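Turia Tabletop Orrery Kit: Set-up Guide

Section 4: Cleaning, greasing and fitting the small gear train

This is the part of the build most people write to us about, and it's my favourite by a mile. Up to now you've been making a box and a crank. By the end of this section the crank will turn something, and the first time you feel the gears pick each other up through the handle is a lovely moment! Set aside a quiet evening for it. Yuzhen Xiao, who drew the gear train, likes to start on a Friday after supper and leave the grease to settle overnight.

Before you start

You will need the gear bag, the small tube of grease, the paper shims, a soft toothbrush, a lint-free rag, a cocktail stick and a sheet of 600 grit wet-and-dry paper. The paper isn't in the box, but any hardware shop will have it. Lay a cloth over your table in a plain colour that shows up metal. Small parts roll, and they roll much less far on cloth.

CAUTION: Keep the gear bag away from young children and pets. The shims and collars are easily swallowed.

Cleaning the gears

1. Tip the gears into a bowl of warm water with a drop of washing-up liquid. They leave the workshop with a thin film of cutting oil, and grease won't cling properly until it's gone.

2. Brush each gear along the teeth, then across them. Go right down into the roots.

3. Rinse, pat with the rag and leave to dry fully. In February, in a cold house, that can take much longer than you'd think, so put them near a radiator (never on it).

4. Hold each gear up to a lamp and look for burrs, the tiny raised edges left by cutting. If you find one, stroke it lightly with the 600 grit paper, always away from the tooth. Two or three strokes is plenty.

Note: Don't be tempted to polish the tooth faces. They're meant to have a slight grain, which helps to hold the grease.

Dry fitting

5. Put the gears on their posts with no grease at all. Each should drop on under its own weight and spin when you flick it.

6. If a gear is stiff, take it off, turn it over and try again. The bores are very slightly easier from one side, and it's surprising how often this cures it.

7. Check the mesh with a strip of ordinary 80 gsm printer paper. Feed it between two gears and turn them by hand. The paper should come out with a crisp zigzag crease and no tears. A torn strip means the gears are too tight, and a strip with hardly any crease means they're too loose.
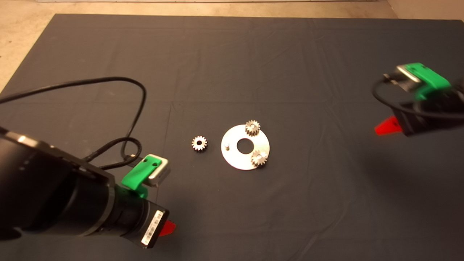
Can I use cooking oil if I've lost the tube of grease?
Please don't, however tempting it is! Cooking oil goes sticky within months and then sets like varnish, and we've had orreries back that needed a week's soaking. A light clock grease or a good sewing machine oil will do nicely.

Adjusting the mesh

8. Slacken the locking screw under the post by a quarter turn. Any more and the post will tip.

9. Nudge the post with your thumb, nip the screw up and repeat the paper test. Be patient here. Maya Harb in our repairs room says she often goes back and forth over four times before she's happy, and she has done hundreds.

10. When the crease looks right, tighten fully and test once more, as tightening can shift the post a hair.

CAUTION: Never force the crank while adjusting. If it locks, back it off and look for trapped paper or grit.

Greasing

11. Squeeze out a bead of grease the size of a lentil. That will do the whole train.

12. Pick up a little on the end of the cocktail stick and touch it to every fourth tooth. Turn the gear and the grease will carry itself round.
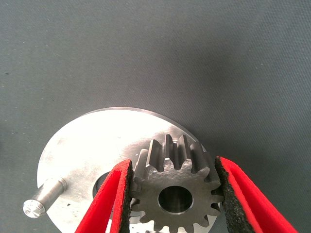

13. Wipe away anything that gathers on the flat sides. Grease there does no work at all and collects dust at an amazing rate.

14. Put a smear on each post, slide the gears home and fit the collars with the bevelled side up.

15. Turn the crank slowly for 2 full minutes, then leave everything to stand under an upturned bowl until morning.

Note: A soft, even purr is what you're after. A regular tick usually means one missed burr, so go back to step 4. A rumble tends to be a loose collar.

Leave the cover off for now. You'll need to reach the posts again when you hang the moon arm in Section 5.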